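Speaker notes: Feeding Denbridge, or how a mill town learned to eat together
Evening talk, Denbridge library, upstairs room. Allow 35 minutes, then questions.

Opening (slow down, let people find their seats)

Good evening, everybody, and thank you for climbing those stairs. I grew up four streets from this building, and when I was small I believed every town in the world had a Polish bakery, a Lebanese grocer and a fish fry all on the same block. It was quite a shock to go off to college and find out otherwise! So what I'd like to do tonight is walk you down Canal Street the way I remember it, and stop in at a few doors, and talk about who opened them and what they were cooking.

Ask for a show of hands: who here has eaten a Jakubowski poppy seed roll? Wait for the laugh. Move on.

The bakery

Jakubowski started as a bread counter for the night shift at the mill. The ovens were lit so the rye would be ready at 5 in the morning, when the men came off work, and for years that was the whole business, rye bread and a hard roll. The sweet things came later, mostly for Easter and Christmas, and mostly because the wives asked. I love this part of the story, so don't rush it. The neighbors who weren't Polish started coming in for the holidays too, and by the time I was in grade school the Easter line had people in it from every church in town, and a good number who went to no church at all.

Mention the parish cookbook here. It has 379 recipes, and if you read it front to back (I have, twice, it makes good company in February) you can see the neighborhood changing as you turn the pages. Pierogi and beet soup up front, then stuffed grape leaves, then a chicken with rice and pigeon peas tucked in beside somebody's Jell-O mold.

The corner groceries

Now go across the street. The families who came up from the islands and over from South Asia found the shelves here pretty bare of what they knew, so they did what folks have always done and opened shops of their own. Fruit was a big piece of it. People will put up with a lot in a new country, but they do get homesick for fruit, and mango season became a kind of calendar for half of Canal Street. You'd hear about it on the bus before you ever saw the boxes. 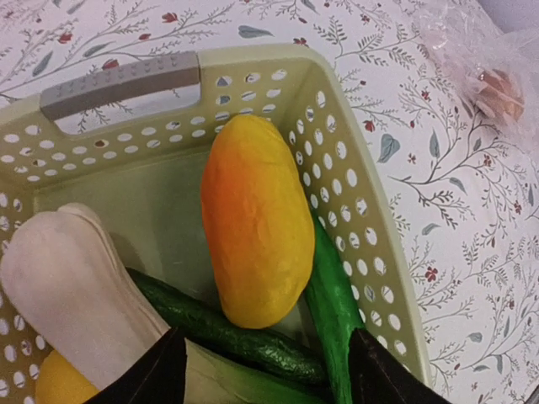
Mango, or something very like one, in a green basket.

Leave that up while talking about the Wera market. Wera opened in 2000, in the old shoe repair, and I don't think any single store has done more to get this town tasting each other's food. They'd cut up whatever had come in and hand it around on toothpicks, and you simply could not get out the door without trying something. My mother, who was suspicious of garlic, came home one day with a bag of tamarind and no idea what to do with it. (If the room is warm, tell the tamarind candy story. If it's running long, skip.)

The Vurkthorpe suppers

Sip of water. Then say a word about Vurkthorpe, our neighbor up the river, and the shared suppers that go back and forth between the two towns every March. The rule is that you bring a dish your grandmother would recognize, and you sit at a table where you don't know anyone. I've been seated beside up to 2 arguments about dumplings at one supper, and everybody went home friends, with the leftovers.

Closing

Come back to the cookbook. Hold up my own copy, the one with the butter stains, and read the note at the bottom of the cabbage roll page: "Make extra, someone will stop by."

Invite people to write down a family recipe on the cards by the door. Handwriting doesn't matter, spelling doesn't matter, and "cook till done" is a perfectly fine instruction. Thank the library. Remind them the coffee is downstairs and the poppy seed rolls go fast.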